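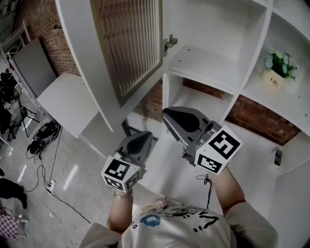
The Great Cupboard Amnesty

Every June the Berngate newsletter asks members to clear out one cupboard, and every July we hear from the people who cleared out half of one and then sat down with a magazine they found in it. This year we're lowering our sights. Pick a shelf. If you finish it before lunch, you may tell people it was a cupboard.

Last year's amnesty brought 151 bags to the hall, five of which contained other bags. We also took in 14 fondue sets, which tells you something about Berngate in its younger days, and one jar of keys that nobody has claimed and that we are a little afraid of.

Aarne Väisänen will be back on the sorting table and has asked me to pass on a few points. Chargers should come with the thing they charge. Jigsaws should come with all their pieces, or at least a note of confession.
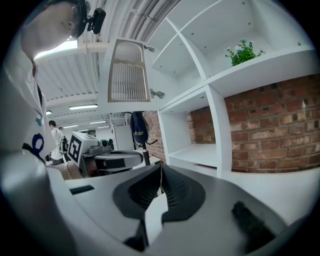
He'd also like it known that "might be useful to someone" is a label he has read enough times, and that the someone has yet to turn up.

The sale raised $1,727 last time, and it went on the library roof, which now leaks in a different place. Doors open at 9 a.m. Bring your own boxes, take them home again afterward, and please don't buy back your own lamp. It upsets the people who carried it in.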